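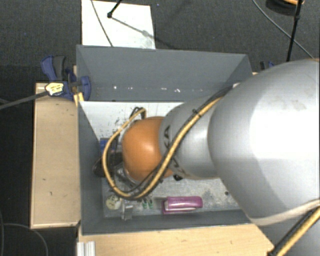
Bin-picking result looks good on paper, less so in the bin

A robotics group in Clellville says it has found a way to teach a robot arm to clear mixed household and office items out of a bin with far less practice than usual. The claim is worth a look. It is also worth a few questions that the group's report does not answer.

The method, which the team calls Zokard, lets the arm try a grasp, checks whether the item came up, and then uses the failures to decide what to try next. Most systems of this kind learn mainly from their successes and treat a miss as wasted time. Zokard saves its misses and sorts them by how they went wrong: slipped, pushed away, or never touched.

According to the report, the arm made 2,372 attempts in all. Only the first 600 were used for training. The rest were spent on testing, a generous share by the standards of the field, and the authors deserve credit for it. They say the arm did better on items it had not met before than an older program trained on the full set.

How much better depends on which table you read. The headline number comes from a set of 20 items, and 18 of those have at least one stiff, graspable edge or a rounded body that sits well in the tool. Staplers and the like are fair game for a test, but they are not what keeps warehouse managers up at night. Soft bags, loose clothing and clear packaging are, and the report gives them one paragraph near the end.

Then there is the matter of how full the bin was. In the main tests the items were spread over the floor of the bin, with plenty of bare space between them. Piles are mentioned as future work. Anyone who has watched a picking arm knows that a pile is where the trouble starts — one item shifts, three others move, and the plan made a second ago is no good.

Items lying against the wall are a fairer challenge, and the group did include them. Results there were weaker, though the report does not break them out by item. It also leaves out how long each attempt took. A careful arm that needs a long pause before every grasp can score well and still be no use on a line.

Avbridge, which sells sorting equipment to parcel depots, is paying for part of the work and says it hopes to try the method at its Rosales site in September. No targets for that trial have been published. The group says it will release its record of failed grasps before then, so that other labs can run the comparison themselves.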